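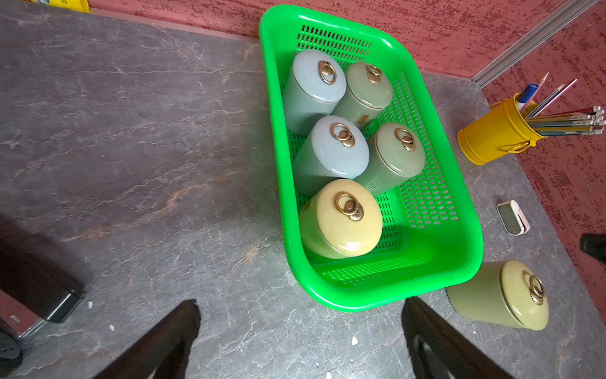

Elogio de la despensa a medio llenar

20/6/20
Por Nisreen Daher

Buscar en el sitio Buscar Introduzca su búsqueda

Mi abuela guardaba el azúcar en un bote que decía CAFÉ y el café en una lata de galletas sin letrero ninguno, y en toda mi infancia no recuerdo que alguien de la casa endulzara mal una taza. Lo cuento porque llevo semanas leyendo consejos sobre cómo tener una despensa como es debido, y en casi todos se da por sentado que el problema de las cocinas es de etiquetas. Yo creo que el problema es de cantidad, y que guardamos demasiado.

Confieso que en enero, antes de que todo se torciera, ya tenía yo una despensa vergonzosa. Había comino comprado tres veces, porque el primero se había escondido detrás del segundo, y una bolsa de trigo partido que vino conmigo desde el piso de Abu Hammour y que sobrevivió a la mudanza mejor que los platos. Luego llegó la primavera, con las colas y los estantes pelados, y como tantísima gente salí a comprar harina como si fuera a abrir una panadería. Llegué a tener 10 kilos en un armario donde antes cabían, con holgura, las bandejas del horno. No la juzgo, a aquella mujer asustada que era yo misma empujando el carro, pero ahora que voy por el último saco y he aprendido a la fuerza a hacer toda clase de panes planos, me parece buen momento para hablar del asunto con calma.

Defiendo la despensa a medio llenar. Una despensa en la que se vea el fondo del estante, en la que el arroz se acabe alguna vez y haya que bajar a por más, y en la que los botes sean pequeños. Esto último es lo que más discusiones me ha costado, porque el bote grande tiene muy buena prensa: parece previsor, parece de familia numerosa y bien avenida. Pero el bote grande es también el sitio donde las especias se mueren. El pimentón que pasa allí un año entero sigue siendo rojo y ya no sabe a nada, y una lo echa a cucharadas, cada vez con más fe y menos resultado - y encima le echa la culpa a la receta.

Mi amiga Siham Zoubi, con quien discuto de estas cosas por teléfono casi todas las tardes, sostiene lo contrario y lo sostiene bien. Dice que quien ha conocido la escasez no se ríe de un armario lleno, y que hay una ternura muy antigua en tener siempre de sobra por si viene alguien. Tiene razón en lo de la ternura, y se la doy de buena gana. Su madre recibía a cualquiera, a cualquier hora, y sacaba aceitunas, queso, pan caliente, dulce de membrillo, y se ofendía muchísimo si una decía que ya había comido. Lo que yo le contesto a Siham es que su madre compraba cada dos o tres días, en tiendas donde la conocían, y que aquella abundancia se renovaba sin parar. La nuestra se queda quieta en la oscuridad hasta que caduca.

También hay una cuestión de dinero que se menciona poco. Se nos vende el orden como si fuera ahorro, y primero hay que comprar el orden. Vi hace poco un juego de recipientes de la marca Gernent que costaba más que todo lo que yo habría podido meter dentro, azafrán incluido. Son preciosos, no digo que no, y a mí los botes bonitos me pierden: si tienen tapa con anilla y un color suave, ya estoy buscándoles sitio. Pero conviene saber que se compran por gusto, como las flores, y disfrutarlos así, sin pedirles que nos arreglen la vida.

¿Y entonces qué hago yo? Poca cosa. Apunto en el reverso de un sobre lo que se termina, y no lo que me apetece tener. Las legumbres las compro en bolsa de medio kilo y no abro otra hasta acabar la primera. Una vez al mes, más o menos, cocino con lo que lleva más tiempo esperando, y de ahí han salido cenas muy raras y un guiso de garbanzos con orzo que mis hijos todavía me piden. La tarde que vacié el armario entero tardé unos 40 minutos, música incluida, y encontré unas velas de cumpleaños que había dado por perdidas.

Siham me dice que espere al invierno, que ya veremos quién llama a quién para pedir un poco de harina. Seguramente la llamaré yo, y subiré a buscarla con un tarrito vacío en la mano, y nos quedaremos hablando en su cocina hasta que se enfríe el té.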